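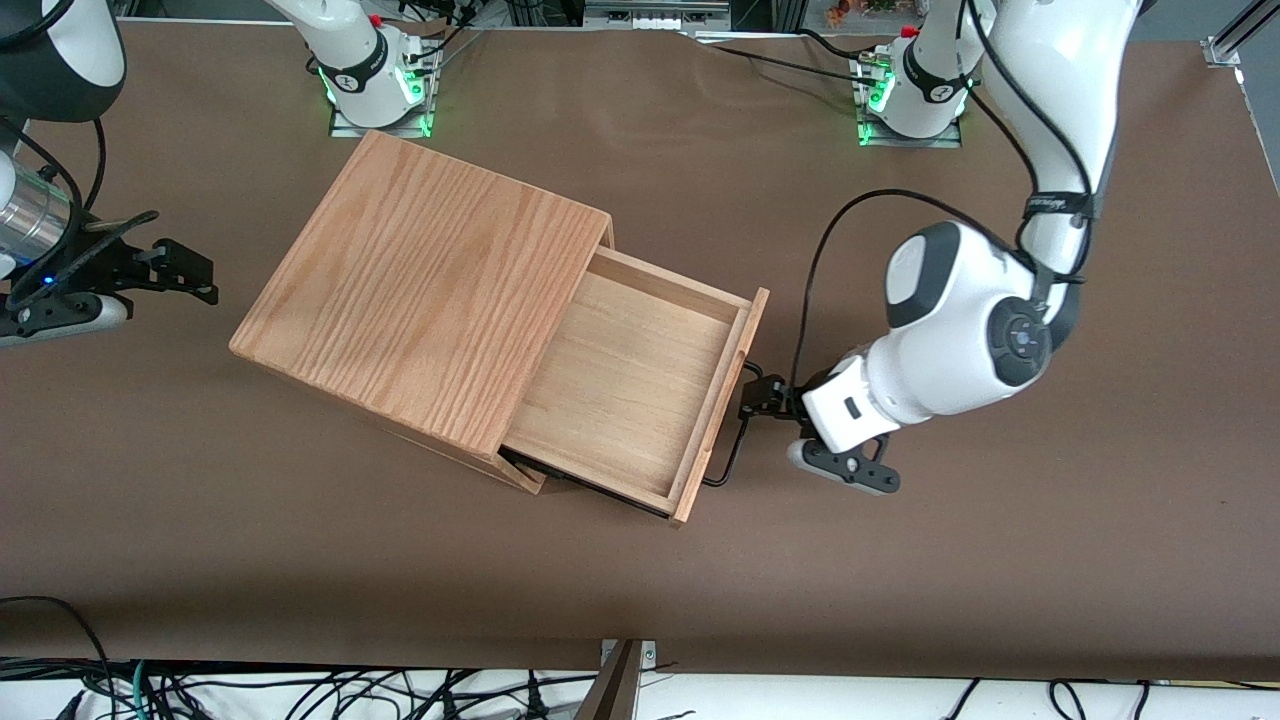
Mineck Furniture Rooms
Single-drawer cabinet, light wood: inspection checklist with comments
Date of inspection: Thursday, April 2, 2020
Sheet 2 of 3

Scope
Drawer, runners, handle and outer panels. Wall fixings are covered on sheet 3. The unit is inspected on a table, drawer empty, under normal room lighting.

1. Outer panels
1.1 Top panel flat, no lifting at the edges: PASS
1.2 Grain side free of splits when a fingernail is drawn across it: PASS
1.3 Mitred corners closed: PASS WITH COMMENT
Comment: the corner near the drawer opening is closed but has a slightly sharp arris. Ease with fine paper before the unit goes back. Do not fill.

2. Drawer box
2.1 Bottom panel seated in its groove on all sides: PASS
2.2 Bottom panel clean, no staples or chips: PASS
2.3 Side walls square to the front: PASS
2.4 Side walls free of splinters along the upper edge: PASS WITH COMMENT
Comment: the side walls are thin for the weight of the front. Acceptable for linen, papers and cutlery. Not to be used for tools.

3. Slide rails
3.1 Screws tight at cabinet and drawer ends: PASS
3.2 Full travel without binding: PASS
3.3 End stop holds when the drawer is pulled sharply: PASS
3.4 No grease on the wood: PASS
3.5 Finger clearance between rail and cabinet edge: SEE COMMENT
Comment: the black metal rail is exposed when the drawer is out. A small finger can reach it from underneath. Close the drawer by the front only — never by pushing on the side wall. Add this line to the room card for Mindale.

4. Handle
4.1 Both fixings tight, no rotation: FAIL, corrected on the day
4.2 Bar parallel to the drawer front: PASS
4.3 Ends of the bar curved back, nothing to catch a sleeve: PASS
Comment: one fixing had worked loose by half a turn. Tightened by hand and checked again after 53 open and close cycles, no further movement. If it loosens again, replace both screws, not one.

5. Stability
5.1 Unit does not tip with the drawer fully out and empty: PASS
5.2 As 5.1, with test weight in the drawer: NOT DONE
Comment: the test weight is still at Honorato. Carry over to the next visit. Until then the unit stays off the upper shelf.

6. Labels and records
6.1 Item number legible: PASS (886)
6.2 Previous sheet attached: NO
Comment: previous sheet requested from Ekine.

Result: fit for use at floor level, subject to 1.3 and 5.2.
Next inspection: July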